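Comer da estação sem fazer disso um sacrifício

A fruta de setembro é a mais fácil de comprar e a mais difícil de guardar bem. As peras chegam ao mercado ao mesmo tempo que as maçãs temporãs, os últimos pêssegos e as primeiras uvas, e quem compra para uma semana inteira acaba quase sempre com fruta a mais na quinta ou quinta e meia porção. Em casa de duas pessoas, três quilos de pera desaparecem devagar.

Durante anos comprei tudo no supermercado, em sacos fechados, e deitava fora uma parte. Mudei de hábito quando abriu a mercearia Laller, a poucos minutos a pé de minha casa. Vende fruta à peça, de produtores da região, e escreve num quadro a variedade e a data da colheita. Parece pouco, mas a data da colheita muda a forma de comprar. Uma pera colhida há dois dias ainda precisa de tempo. Outra que já passou semanas em câmara amadurece depressa quando volta à temperatura da cozinha.

A pera tem uma particularidade que a maioria das pessoas aprende tarde: deve ser colhida antes de estar madura. Se ficar na árvore até ao fim, amolece por dentro, junto ao caroço, e a polpa torna-se farinhenta. Por isso chega dura às bancas e acaba de amadurecer em casa. O teste é simples e faz-se com o polegar, junto ao pé. Quando cede um pouco nesse ponto, está pronta. Se já cede na barriga, vai tarde para comer à mão, embora ainda sirva para compota ou para um bolo.

A maçã é mais paciente. Aguenta semanas num sítio fresco e meses numa cave escura, desde que não tenha pancadas. Liberta etileno, um gás que acelera o amadurecimento da fruta em redor, e é por isso que as duas não devem passar muito tempo encostadas. Há quem use o efeito a seu favor - uma maçã e duas peras duras num saco de papel, fechado, e em dois ou três dias as peras estão no ponto.

Na minha cozinha a fruta fica fora do frigorífico até amadurecer, à vista, espaçada e longe do fogão. As taças fundas são bonitas mas escondem o que está por baixo, e a peça que começa a estragar-se é sempre a do fundo. Uma prateleira aberta resolve melhor o problema.

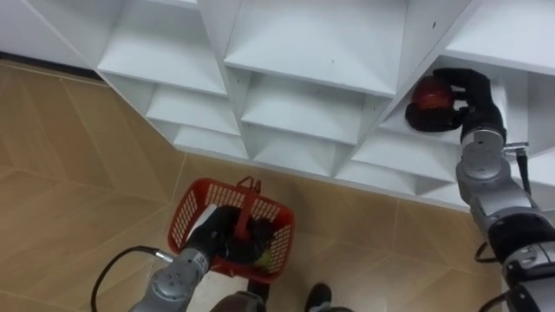
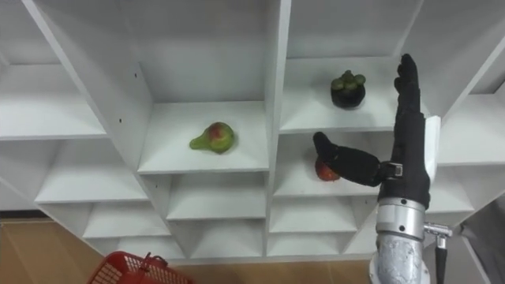
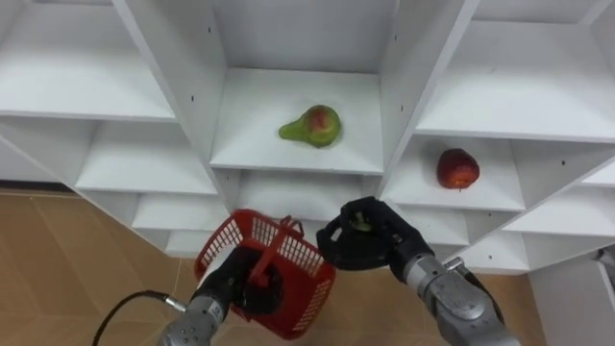
Depois de madura, a pera vai para a gaveta do frigorífico e dura mais quatro ou cinco dias. Não se lava antes de guardar. A humidade na pele favorece o bolor, sobretudo à volta do pé, onde a água fica presa. A uva também se guarda por lavar, num recipiente com alguma ventilação. O pêssego perde aroma no frio e compensa comprá-lo em menor quantidade, mais vezes.

O preço é a objeção habitual a este modo de comprar. Fiz as contas durante um mês, com os talões colados num caderno. Na Laller paguei mais por quilo em quase tudo, com exceção da pera pequena, que sai mais barata por não ter calibre para as grandes cadeias. No fim do mês, gastei cerca de 40 euros em fruta, um valor próximo do que gastava antes. A diferença estava no lixo. Comprava menos e comia o que comprava.

A pera pequena merece mais atenção do que recebe. É doce, tem o tamanho certo para o lanche de uma criança e coze inteira em menos de meia hora. Faço-a em vinho tinto com um pau de canela e casca de limão, sem pôr muito açúcar, e deixo-a arrefecer na calda de um dia para o outro. Também vai bem ao forno, cortada ao meio, com um pouco de manteiga e tomilho, ao lado de carne de porco.

Para as maçãs que começam a enrugar, a solução mais rápida é o puré. Descascam-se 9 maçãs, cortam-se em pedaços e vão ao lume brando com meio copo de água, tampa posta. Em vinte minutos desfazem-se com uma colher. Congelo em frascos pequenos, sem encher até cima, e uso o puré em papas de aveia ou no lugar de parte da gordura em bolos secos.

A Laller recebe fruta à terça-feira, de manhã cedo, e por volta da hora de almoço as variedades menos comuns já se venderam. Quem quiser marmelos deve perguntar com uma semana de antecedência. Os deste ano estão atrasados por causa da primavera fria, e os primeiros devem chegar só em outubro - verdes ainda, com aquele pelo cinzento que sai a esfregar com um pano.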